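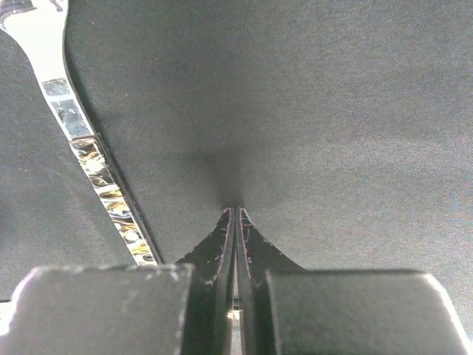
How often do the fingertips need to come off? I've settled on every 14 days, or sooner if the cloth starts slipping.

I wrote that on a card in October and taped it inside the cabinet door at Modville so I'd stop asking myself. Today was a fingertip day.

Got in at 7:30. Run counter on the Zola cell read 1179. Powered down, waited for the joints to settle, and took the tips off the left arm first. Two screws each. One was tight and I had to go find the better driver, which Amanuel had left over at the Dinsa bench again. Wiped the plates with alcohol and a lint-free rag. They're scratched up but still flat. I laid a steel ruler across them to check and couldn't see light under it. I'm leaving them on for another round and ordering a spare set from Wimirano anyway.

Put the tips back, closed the gripper on a paper strip, and pulled. Paper tore before it slid out. Same on the right arm after I reset one screw. I had it in a little crooked the first time.

After coffee I went over the cables. Cut one old tie and put a new one on, with more slack at the elbow than before. Moved each arm through its range by hand and didn't feel any tugging.

Mahlet Feyisa came by at 11 and we powered up and worked with the black cloth. She wants both arms to hold it up level and keep it level, so most of our time went on the grip height. We ended up raising the right side by 2 mm. I saved the new numbers under today's file and kept the old ones in case she changes her mind.
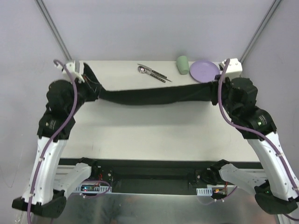 Left for tomorrow

Home both arms again from a cold start and compare with today's numbers. Tighten the base bolts, all to the same setting. Ask Amanuel Ayele if he wants the 5 mm hex key back or if it can live in our drawer. Order the spare tips before noon so they go out the same day.

Went home at 4:15. Left wrist is sore from the driver.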